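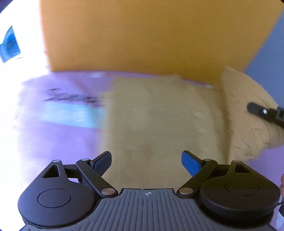
April, 9:40 p.m.

Started on the knitwear tonight. The heating has been off since the weekend and the heavy pieces need to be out of rotation before the moths find them. Took the beige knit first, as it is the bulkiest and sets the fold size for everything else on the shelf.

Method as last year: lay flat, face down, smooth from the center outward, fold the sides in, then fold up from the bottom in thirds. The cable-type texture resists a sharp crease and bunches if the first fold is pulled too tight. Second attempt was better. Final width 16 inches, which clears the shelf upright with a little to spare. Going narrower makes the stack too tall and the bottom piece comes out in October with a ridge across it.

Checked for pilling before folding. Moderate under the arms, light elsewhere. Did the underarms with the comb and left the rest. The comb from Vutik is coarser than the old one and has to be held nearly flat or it lifts the stitches. Should have kept the old one.

Washing notes, for next time. The Jidarham liquid at half the dose on the bottle is enough. Water at 40 was too warm for the gray cardigan last spring and it lost length in the sleeves, so everything went through on the cold hand cycle this year. Drying time on the rack was 43 hours for the heaviest piece, turned twice. The cuffs are always last. Do not put anything away on the strength of the body feeling dry.

Storage: two cotton bags, one box. The zip on the larger bag sticks at the corner; rubbed a candle along it and it runs, with some force. Replaced the cedar blocks in the box, sanded the ones in the bags. Label on the box still says Stunstead from the move. Left it.

Remaining: two cardigans, the ribbed scarf, the hat with the loose seam. The seam should be closed before it is stored, but I have no thread in the right weight. Add to list for Owen Street, along with tissue paper.

Bed by 11. Left shoulder stiff from leaning over. Next time raise the work surface or do it in two sessions.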